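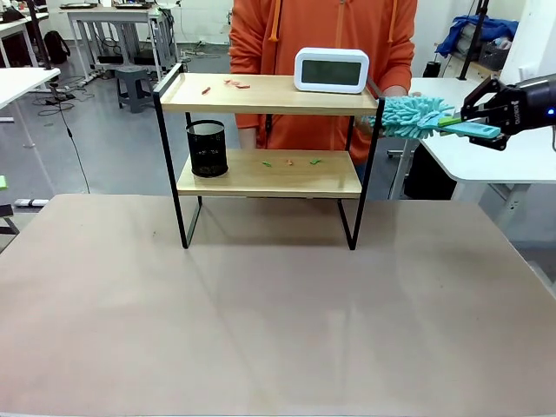 Duster vs. desk shelf, crumbs and all.

OK quick one because I have to be out the door soon and I've been promising a dusting post since February. Raquel Garcia left a comment back then asking how I keep the desk shelf clean without taking everything off it, and I said "will write it up!!" and then did not write it up. Sorry Raquel. Writing it up now, with a cold coffee.

So. The shelf. Two tiers, black metal legs, pale wood boards, sits on the back of the table. I love it. It gave me back so much table. It is also a magnet for every scrap of paper and eraser crumb and snipped thread in the building. Anything flat will collect stuff but a flat thing right above another flat thing collects stuff twice, and you only ever look at the top one.

Mine comes from Toma, the little shop in Brallcombe with the bad parking. Carried it home on the bus with the legs poking out of the bag. Not a great ride. They've got a bigger one with three tiers now and no, I am not getting it. One more level to dust.

What lives on it. Top board — the white clock, right hand side, where I can see it from my chair. Lower board — the black mesh pen holder, left end. And that is IT. I used to have more up there. A plant, a stapler, a dish of paper clips, a stack of sticky notes that curled up at the corners. Every one of those was a thing I had to pick up before I could dust, so I didn't pick them up, so I didn't dust. Took the lot off over the winter and haven't missed any of it except the stapler. Stapler is in the drawer now. I walk to the drawer. It's fine.

The duster. Turquoise microfiber, the chenille kind with the fat fuzzy fingers, flat handle. I've had feather ones and I hated them, they just move the dust to your face. Had one of those with the throwaway sleeves too, and I got so tired of buying the sleeves. This one you wash. The brand on the tag was Prurner, tag long gone. Got it off the hook by the register when I was in for something else, as you do.

What it's good at: dust. Proper gray fluffy dust, the stuff that settles on the back edge of a board. Goes under the clock lip, goes around the mesh cup, goes along the metal rail at the ends where a cloth just skids over.

What it's so-so at: bits. Little paper scraps, crumbs, anything with an edge. Sometimes they cling and sometimes they just roll along in front of it like they're out for a walk. For those you want short pulls toward you and something underneath to catch them. I'll get to the catching.

How I do it, in order, since that was the actual question:

Start at the top. I know everybody says this. I ignored it for years and did the lower board first because it's nearer, and then the top board rained on it. Top first.

Go from one end to the other, don't scrub. Light. If you press down, the fingers flatten and you're basically using a wet sock. A dry sock. You know what I mean.

Around the clock, not over it. I lift it maybe every other time. If I'm in a hurry I go along the front, round the side, along the back, done. The screen gets a wipe with my sleeve, don't tell anyone.

Then the lower board. This is the awkward one as you're reaching in under the top one and the handle wants to bump the edge. Turn the duster so it's flat side down and come in from the end, straight along the board. I was trying to come in from the front for ages and knocking the pen cup over every single time. From the end is so much better. Pen cup comes off first, onto the table, then goes back on after.

Then the table under the shelf. There's a gap between the legs and it's a great gap, I keep my notebook in there some days, but whatever you've swept off the two boards ends up down in it. Don't skip it!
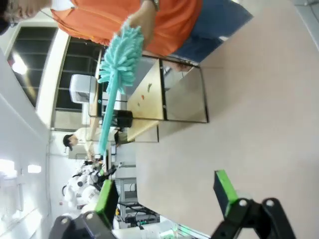
Which gets me to the pen cup itself. Mesh is a pain. Dust gets into the tiny holes and a duster only does the outside. Every so often I tip the pens out, turn it over and give it a few hard taps over the trash, and the amount of pencil shavings that comes out of the bottom is frankly embarassing. Then throw out the dead pens before you put them back. I found five dead ones last time and one that wasn't even mine, it said "Rolia Dental" down the side. I've never been to Rolia Dental.

If it's really bad, warm water and dish soap, shake it, stand it upside down on a towel. Make sure it's dry before the pens go in. I have learned this about pencils.

Now the catching. For the bits, I mean. Two ways I do it.

Sheet of paper. Hold it against the front edge of the board with your other hand, just under, pull the scraps toward it. Works fine for a few crumbs. Fold the paper in half after and tip it into the trash. Costs nothing, uses up the junk mail.

Or a box. Anything shallow with a rim on it. You hold it up at the end of the board and sweep along into it. Better for when it's properly messy, after a paper craft evening or when somebody has been eating those colored sprinkles over my desk. (Somebody has. They know.)

Don't use your hand. I used my hand for years. You end up with half of it stuck to your palm and then you wipe your palm on your jeans and now it's on the chair.

Oh and somebody emailed to ask about a small vacuum instead. Yes, sure, if you've got one and it's charged. Mine is never charged. Also it ate a paper clip once and made a noise I still think about. For crumbs in the drawer I'll get it out. For the shelf it's too much fuss — by the time I've found it and found the nozzle I could've dusted the thing twice.

Sprays. I don't. The wood boards on mine don't have much of a finish on them and the one time I used a lemon polish it went patchy and stayed sort of sticky for days, so then of course the dust stuck to it MORE. Dry duster, and if there's a cup ring or something then a damp cloth, wrung right out, then a dry one straight after. Black metal parts the same. They show fingerprints more than they show dust, weirdly.

How often? I'd love to say every day. When I'm being good it's when I shut the laptop at the end of work, takes no time at all, it's a swipe along the top and a swipe along the bottom. When I'm not being good it's when I can write my name. Lately somewhere in the middle. The trick for me was keeping the duster out where I can see it. In the closet under the stairs it got used never. On a hook by the table it gets used.

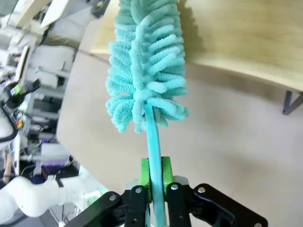
Looking after the duster

Right, the part I got wrong for longest. You have to clean the thing that cleans. A full duster just puts it all back.

Shake it outside after each go. Not over the sink, not out the window above the neighbor's laundry (did that, apologised, brought cookies). A good few hard flicks with the head pointing down and away from you and check which way the wind's going.

Then wash it when it starts looking flat or grayish. Mine's a light color so it shows, which is annoying but also useful. Lukewarm water in a bowl, tiny drop of dish soap, squish the fingers through it, don't wring. Rinse till it's clear. Squeeze it in an old towel.

No fabric softener. It coats the fibers and then they don't grab anything. I ruined the one before this with softener, it came out smelling like a meadow and picked up zero dust.

Don't put it on the radiator either. Hang it by the handle, head down, leave it overnight. It'll look like a drowned animal. Once it's dry give it a shake and run your fingers through and it fluffs right back up.

And pick the threads and hair off while you're at it. They wind in around the bottom of the head where it meets the handle and that's where the grit sits too. I use a comb. An old one!! Not the good one.

Storing it: hanging. Not head down in a jar, the loops get squashed to one side and stay like that. If yours has no hole in the handle, a bit of string and tape does the job, looks terrible, works.

Couple of other things and then I really have to go. The table. I get asked about it whenever it turns up on here, and it's just a big plain beige top, matte, nothing special, great for hiding dust and awful for finding a dropped contact lens. I wipe it with a damp cloth after the shelf is done. After, so you get whatever came down off the boards. Long strokes back to front and catch it at the edge.

And the drawer post is coming, the one with the dividers. Half written. It's 598 words and most of them are complaints about the dividers.

Raquel, if you try the from-the-end thing on your lower shelf let me know how it goes, I think yours is deeper than mine so you may need the longer handle. OK going, I've got my shoes on and everything.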